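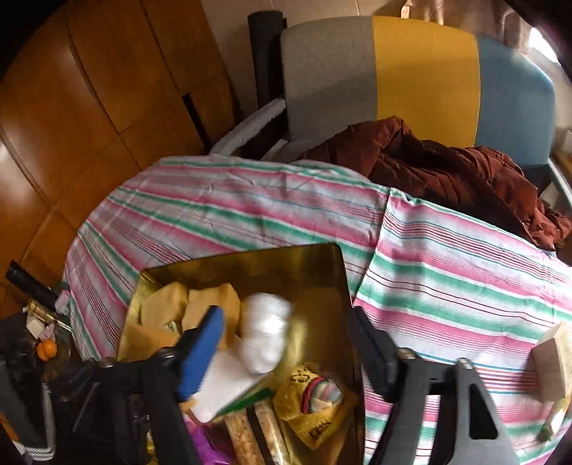 The gold tray with a few bits of fabric and paper in it, on the striped sheet.

Keeping a Spare Room Ready for Guests (Without Losing Your Mind)

Posted Nov 1, 2024 by Angeliki Lambrakis
Filed under: Bedrooms, Linen, Tidying

My sister rang in October to say she and the children would be with us by teatime, and I stood in the doorway of our spare room with the phone still in my hand and wanted to cry. There was ironing on the bed, a lampshade with no lamp, and a bag of curtain hooks I'd been looking for since we moved to Brallow Lane. I got it straight in the end, but I was hot and cross when they arrived and I'd forgotten to buy milk. So I've been having a good think about how to keep the room in such a state that it only ever needs a quick going over, and several of you have written asking for the same thing, so let's get on with it!

Start with the bed

I know the temptation is to leave a spare bed bare until somebody is coming. I did it for years. The trouble is that a bare mattress looks like a shelf, and everyone in the house will treat it as one. Put a fitted sheet on it and a cover over the top, and fold the duvet at the foot. Before the visitors come you strip off the top cover, put on fresh pillowcases and you're very nearly done.

Stripes and patterns are kinder than plain white in a room that isn't used much. They don't show every little crease, and they cheer up a north-facing wall no end. I buy cotton when I can find it in the sales, wash it twice before it goes anywhere near a bed (new cotton has a stiffness to it that I can't bear against my face) and dry it on the line if the weather is halfway decent. Check the label before you go above 40 degrees. Pinks and reds can run the first time or two, so wash them on their own.

If you are buying sheets and don't know about thread counts, my own feeling is that 200 is perfectly nice and wears well. I was given a set of 400 once as a present and it was lovely to touch, but it took an age to dry and needed a hot iron, and I'm afraid it lives at the back of the cupboard now. Measure your mattress depth before you order as well. Ours is 22 cm and I have sent back more fitted sheets than I'd like to admit.

Odds and ends

Every spare room gathers bits. Stray hankies, receipts, tissue paper that might do for a present, a single pillowcase whose partner has vanished. What has helped me more than anything is having one shallow tray or box for all of it, and a firm habit of tipping it out on the bed on the first of the month. Keep it shallow, mind. I had a deep basket before and there were things at the bottom of it from two Christmases ago, including a gift voucher from the garden centre that had run out.

When you sort it, do the cloth first. Anything that wants washing goes straight downstairs, and I do mean straight, don't put it on the landing. Then the paper. Keep instructions and guarantees together in a big envelope in the kitchen drawer and recycle the rest. Whatever is left over generally belongs in another room, and I walk it there in one trip with my apron pockets full.

Lids from presentation boxes are very good for this, and so are old tea trays. If yours is the shiny metallic sort, don't use a scouring pad or anything gritty on it. A soft cloth, barely damp, then a dry one straight after. Metallic card can't be wetted at all, so for that I use a clean make-up brush and get right into the folds at the corners.
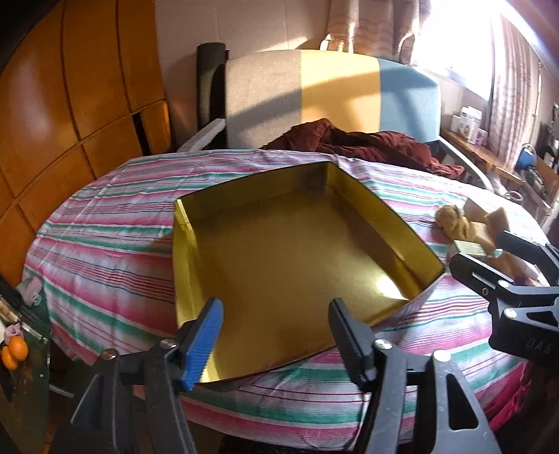 Gold box, empty, with the sun coming in on it.

Once it's empty, give yourself a minute before you start filling it again. I like to put it out on the dressing table for visitors, with a clean flannel, a little soap still in its wrapper and a card with the wifi password on. Children especially love having something of their own to find when they come in. My nephew keeps his hearing aid batteries and his watch in it overnight and he always knows where they are in the morning.

Airing and damp

A shut-up room goes stale very quickly, more so once the heating is on in the rest of the house. I open the window for ten minutes after breakfast and leave the door ajar all day. If you get condensation on the glass, wipe it off with an old tea towel as soon as you see it, and pull the bed a hand's width away from any outside wall.

We did buy a little dehumidifier, a Clenska, when we had the trouble behind the wardrobe. It cost us 155 pounds and I grumbled all the way home, but it has earned its keep for drying jumpers alone. A cheaper thing to try first is a bowl of bicarbonate of soda on top of the wardrobe, changed every month or so. It won't cure real damp but it does take away that shut-in smell.

Sun and fading

If your spare room gets the sun, and isn't it lovely when it does, do remember that it will bleach a bedspread in a summer. Turn the cover round end to end whenever you change it, so that it fades evenly if it must fade at all. Draw the curtains halfway in the hottest part of the day. Books and photographs want to be on the shady side.

The list inside my wardrobe door

Fresh pillowcases, two each
Towels on the chair
Empty the bin and put a new bag in
Glass and a jug for water
Check the bedside bulb works
Spare blanket at the foot
Hangers, at least six
Buy milk!

Next time I'll be going through the airing cupboard, and I've had a very good letter from Mrs Aryee about storing feather pillows which I want to share with you. She swears by old cotton pillowcases tied at the neck with tape, never plastic. If you have a method of your own do send it in.

Posted in Bedrooms | 3 comments
Older: Getting candle wax out of a tablecloth
Newer: What to do with the last of the apples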